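Olga Moreira on keeping old rice cookers in service

Olga Moreira has run the small appliance bench at Tavares for 11 years. The shop takes in kettles, toasters and slow cookers, but the larger part of her work is on countertop cookers of the plain, single-switch sort. She repaired 284 of them last year. A further 6 were sent for scrap.

The first thing she checks is the seat between the pan and the base. "People arrive saying the thermostat has gone," she says. "I lift the pan out and there is a grain of rice stuck to the plate. The pan is sitting on the grain, so the heat goes in at one point and the cooker switches off early or scorches one side."

Her routine for a dirty plate is short. The cooker is unplugged and left to cool fully. Loose crumbs are brushed out with a dry paintbrush. Burnt starch is softened with a cloth that has been wrung out hard, left on for ten minutes, then wiped away. She does not use wire wool on the plate. "You get scratches, and you get bits of wire down the gap round the sensor. Then I have a different job."
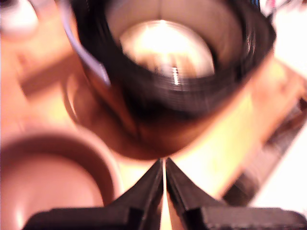 Rims get less attention than they need, in her view. Steam condenses under the lid, runs to the edge and dries there as a thin starchy film, and once the film builds up the lid no longer sits flat. On a black one, with a broad glossy band round the opening, the film is hard to judge by eye, as pale streaks may be nothing more than reflected light. "Use a fingertip," Moreira says. "Clean plastic feels the same all the way round. If it drags, wash that part again."

She has firm opinions on spare parts. Lids, cords and measuring cups can be bought from almost anyone, provided the cord carries the right rating. Inner pans cannot. The base of a pan is shaped to match the plate it rests on, and a pan that is slightly too flat will rock. She keeps a shelf of used Viltmont and Deludeck pans, sorted by the diameter of the base, and tries each one cold before selling it. "Press on opposite sides of the rim. No movement, good. Any click, it goes back on the shelf."

The bench also sees machines that have been put away damp. Moreira asks customers to leave the lid off overnight before storing a cooker, and to keep the cord beside it, not coiled inside the pan. A Drommont model brought to her in March had rust on two of the screws under the base and none anywhere else. She replaced the screws, checked the earth connection and returned it the same afternoon.

Asked when a cooker is past repair, she names two faults: a cracked outer body near the mains socket, and a heating plate that has lifted from its mounting. "Everything else I will at least open up and look at."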